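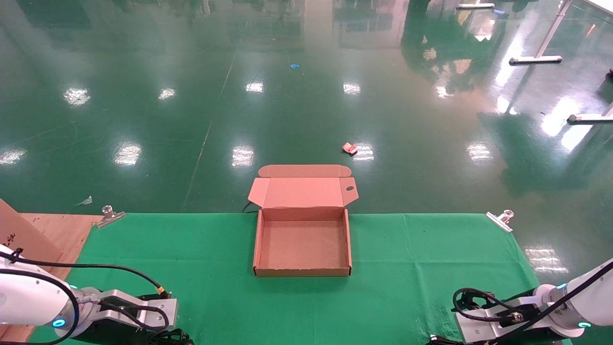
Fri 19 March. Back on the Bomham muster rolls, the campaign ones, and I finally have the August march sorted out! Andor Bíró had 272 men leaving the Jemitz garrison, and I kept getting fewer (the clerk wrote the second company's names twice, once under each captain, so I'd been striking the wrong list). The transcripts are going into mailer boxes like the one lying open on the green cloth, tuck flap and all, one box per company. Take out the 49 doubled names and the siege chapter makes a lot more sense to me.

Jolán Magyar thinks the bishop's letter is later than the siege, and I'm coming round to it – he talks about the truce as old news. 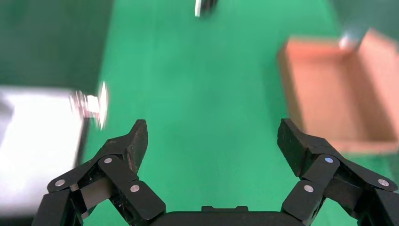 Gripper open over the green cloth.

Still to do: check folio 50 against the Virág copy, and ask Jolán if "over 100 horse" includes the baggage animals.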